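Werora Wetland Water Quality Programme
Progress report to the Tridevetti Fund
Reporting period: October to March

1. Summary

The programme measures nutrient loads entering the Werora wetland from the Hattar catchment and tests whether restored reed margins reduce them. Work in this period covered routine sampling at all sites, planting along the northern ditch, and the first comparison of laboratory results with readings from the fixed probes. Sampling is on schedule. Planting is behind schedule by one month. Spending is within the agreed budget, with an underspend on plant stock that we ask to carry forward (section 6).

2. Sampling

A total of 471 water samples were taken and analysed for nitrate, ammonium and total phosphorus. Samples were collected from the inlet, the two ditches and the outlet, and kept chilled until delivery to the laboratory at Soretti. Results came back within the agreed turnaround except in January, when a fault in the phosphorus analyser delayed one batch. The batch was preserved correctly and the results have been accepted.

Nitrate at the inlet followed the expected winter pattern, with the highest values after the first heavy rain in November and a slow decline from then on. Phosphorus was less regular. Most of it arrived attached to fine sediment during short periods of high flow, and fixed-interval sampling is likely to understate the load. From April the inlet will also be sampled when the water level passes a set mark on the gauge board.

3. Fixed probes

The nitrate probes at the inlet and outlet ran throughout the period apart from routine cleaning. Agreement with the laboratory values was good at the outlet. At the inlet the probe read high from mid-December until it was cleaned and recalibrated in February. The affected readings have been flagged in the data file and are not used in the load estimates. The cleaning interval at the inlet has been shortened.

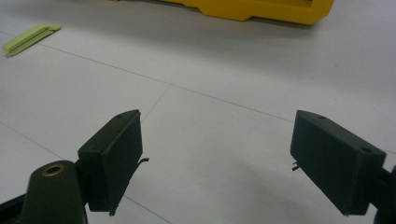 Can the effect of the reed margins be reported at this stage?
The planted sections are too young for a reliable estimate, and the first usable comparison will come after one full growing season.

4. Planting

The work plan called for 700 metres of reed margin on the northern ditch. The western part was finished in November. Work on the eastern part stopped in December because the bank was too soft for the excavator, and restarted at the end of February. At the close of the period 80 per cent of the planned length had been planted. The remainder is to be completed in April, before the water level is lowered for the summer.

Early losses were limited to the stretch beside the sluice, where geese grazed the new shoots. Netting has been put up there and the gaps will be replanted from existing stock.

5. Risks

The main risk is a dry spring. Young reed needs standing water at its base, and the inlet flow cannot be increased without the consent of the upstream drainage board. A request for a temporary change to the sluice setting has been drafted. A second risk is further bank slippage on the eastern part, where up to 30 metres may need regrading before planting.

6. Budget

Staff and laboratory costs were as forecast. Excavator hire was slightly above forecast owing to the second mobilisation in February. The plant stock line is underspent as the final delivery was moved to April. We ask the Fund to agree that this amount be carried into the next period. No change to the total award is sought.

7. Next period

Complete planting on the northern ditch.
Start level-triggered sampling at the inlet.
Survey reed density on the western part in June and again in August.
Submit the checked data file for the winter period, with flagged readings listed separately.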